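Is a sell-on clause worth anything to a small club?

Posted by Glykeria Rallis
January 17, 2024

My local side is Gredine, semi-professional, gates of 1,219 on a good afternoon. We sold our left winger to Wadach two years ago and the club made a great song and dance about the sell-on clause in the deal. Now the forums are full of people saying he is off to Xenos this January and that we are about to be rich. I have heard this sort of thing before. One account says we get a cut of the whole fee, another says it is only the profit, and a third says the clause ran out last summer. Does anyone know how these things normally work, and is there any way for an ordinary supporter to find out what was signed? I asked at the ground and was told it was "confidential but very favourable", which I took to mean they would like me to renew my season ticket.

Adebayo Etim

You are right to be wary. A sell-on can be written either way. If it is a share of the full fee, you get your percentage of whatever Wadach receives. If it is a share of the profit, what Wadach paid you comes off first, and sometimes other things come off as well, depending on the wording. Selling clubs tend to say "sell-on" in public and leave it there, as the word sounds the same in both cases.

Then look at how the fee is made up. The number in the papers nearly always includes add-ons for appearances, promotion and so on. Your club's share of those comes when they are triggered, if it comes at all. Instalments are the same – a fee spread over three seasons usually means your share is spread over three seasons too.

As for running out, it would be odd but it is possible. Some clauses are bought out early by the buying club for a lump sum, which a small club short of cash may well accept. Check the accounts if Gredine publishes any. Small companies can file very little, so don't expect a line with his name on it. If there is a supporters' meeting before the window shuts, ask two plain questions: is it fee or profit, and has it been bought out? Neither gives away the percentage.

Kaan Güneş

its 5 per cent, everyone knows that. mate of mine heard it from someone at Wadach. you'll be getting a new stand out of it

Nam-gil Maeng

Everyone does not know that. I followed the last "everyone knows" on here, when our keeper went and we were promised up to 3,000 new seats. We got a painted turnstile.

I agree with most of what Adebayo says, but I would add that the move itself is far from certain. So far I have seen one report, copied by several sites, and the original only says Xenos are "monitoring" him. Clubs monitor everybody. His agent may simply want a better contract at Wadach, and if he signs one you get nothing at all from a sell-on, as no sale has taken place. A loan with an option is another way it can drag on. You may see a small share of the loan fee if the clause mentions loans, and plenty of them don't.

I'd wait until both clubs announce it, then ask your board in writing.

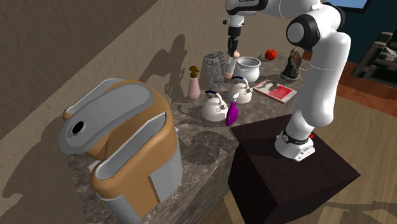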